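Rules for the rendered bench

Simulated test scenes have become a normal part of proving a pick-and-place cell, and the paperwork has been slow to follow. A physical trial leaves a log sheet, a calibration record and a signature. A rendered trial often leaves a folder of pictures and a pass rate. Taluswood, which fits handling arms in food and parcel depots, has spent the past year closing that gap with a code of practice for its own staff and suppliers.

The code was drafted at the company's Flutham site by a small group under Yi-an Wang. The first version ran to 70 clauses. The current one, in force from 1 Jun 2022, has nine, and most of those fit on a single page.

Clause 1 deals with naming. Every scene carries an identifier, a version of the renderer and the seed used to place the objects. A scene that cannot be rebuilt from those three items is struck from the results, whatever it showed.

Clause 2 deals with labels. A rendered picture must be marked as rendered wherever it is used, including slides and sales sheets. Wang regards this as the clause most often broken. "People crop the label off to fit a column," she says. "We now check the sheets before they go to print."

Clauses 3 to 5 cover light and surface finish, and they take up most of the working time. Polished metal is hard on depth estimation. A bright reflection can be read as an object, and a dark reflective band can be read as a hole. The code therefore asks for at least 100 lighting set-ups per scene, with the position and strength of each lamp recorded. Staff may not remove a set-up because it gives poor results. They may mark it as outside the working range – but the reason has to be written down, and a second engineer has to agree.

Objects are drawn from a shared library called Ban. Household items, fruit and packaging are mixed on purpose, so that the arm is not tuned to one shape. Items cut by the edge of the view are kept in, as they would be on a real line.
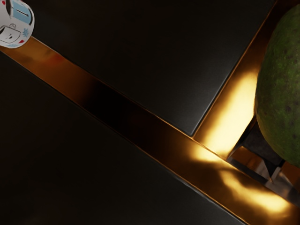 Rendered test scene with a decorated mug, a green fruit and polished gold-toned strips between dark panels. Light and reflection fall under clauses 3 to 5.

Clause 6 limits what may be claimed. A result from simulation can support a decision to begin physical trials. It cannot replace them, and it cannot be added to physical results to make a larger sample. Plustdale, a supplier of gripper fingers, asked for an exception in January and was refused.

The last three clauses cover storage, access and review. Scene files are kept for four years after the cell is handed over. Any change to the renderer triggers a repeat of the full set, which at present takes a weekend of machine time.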